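Workshop notebook, mixed basket and tray sorting
January, Jakville bench
Entry by Stavros Stamatopoulos

Start 9:40. Carrying on from the last entry, page 211. Rafail has gone over to Latton for the morning so I have the bench to myself until lunch.

Pile is the same sort of mix as before: pet toys, balls, blocks, two textured cloths on top. I kept the cloths in this time. Rafail wanted them left out because they hide too much, but the whole point of the mixed pile is that you have to deal with what is on top before you get to the rest. The cream one is the bulkier of the two. The rope toy sits tangled on it, so lifting the cloth means deciding what to do about the rope as well.

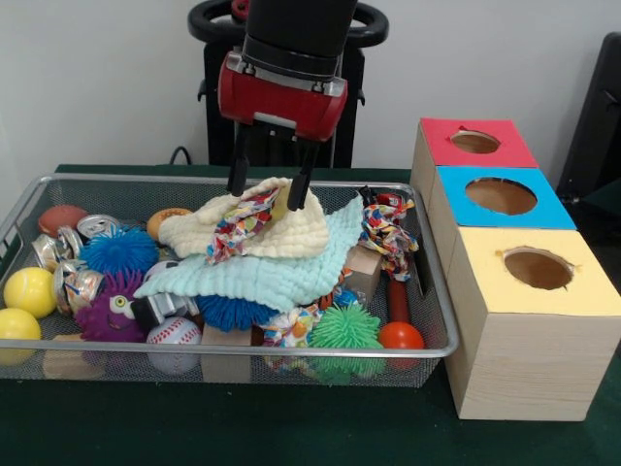
Cloths

Both have the same puckered weave. Things catch in it, mainly the spiky balls. Noted last month that the mint one snags more than the cream, and I still think so, but I have no numbers for it. To do: weigh both on the small scale. Rafail's note in the margin says 700 g for the pair, which sounds far too heavy for what they are. Check whether he had the bag on the scale.

Rule for cloths, so we stop arguing about it:
- cloth comes off before any ball or block
- no shaking it out over the floor
- anything that comes up with the cloth goes back on the pile and is sorted in its turn

The rule in the Softić handout is to fold each cloth as it comes off. I skipped that. It takes longer than the rest of the sorting and tells us nothing.

Boxes

Stacked the square cardboard ones, yellow on blue on pink. The holes are fine for a ball but bad for anything with knots in it. Tried a rope toy through one by hand before starting and had to push it with two fingers. If we order more from Flivard, ask for a wider hole. Part number on our old order is 736 — check that before phoning, the last digit is smudged on my copy.

The stack takes up less of the table than a row would. The drawback is that you can't reach into a lower box without unstacking.

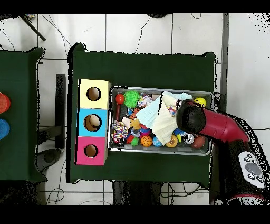
Box stack at left, toy tray beside it, cloth still over the middle.

Green table cover keeps creasing up at the corners. Needs clips or tape. I flattened it twice and gave up.

Balls

The list is getting long and the names in it are a mess. "Sports ball" has been used for the soccer, the basketball and the baseball, and once for the tennis balls. From now on write the sport. The spiky ones go down by color, lime green or blue, and a football is a football whether it is plush or not. The purple plush with the googly eye has been entered under three different names so far. I am calling it purple plush and crossing out the others. 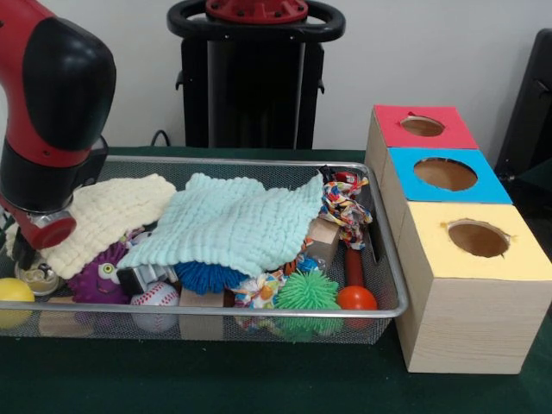 Wood blocks are still listed under "hard, other" along with the clear plastic bits. I would split them. The blocks drop to the bottom of any pile and are the last thing out, and the clear bits get missed altogether if you sort quickly. Version 2 of the list should have a line for each.

Left for the afternoon:
- weigh the cloths
- retype the ball names
- ask Rafail Kalogeropoulos for the Latton copy of the list, ours has coffee on it
- tape for the table cover

Stopped 11:55.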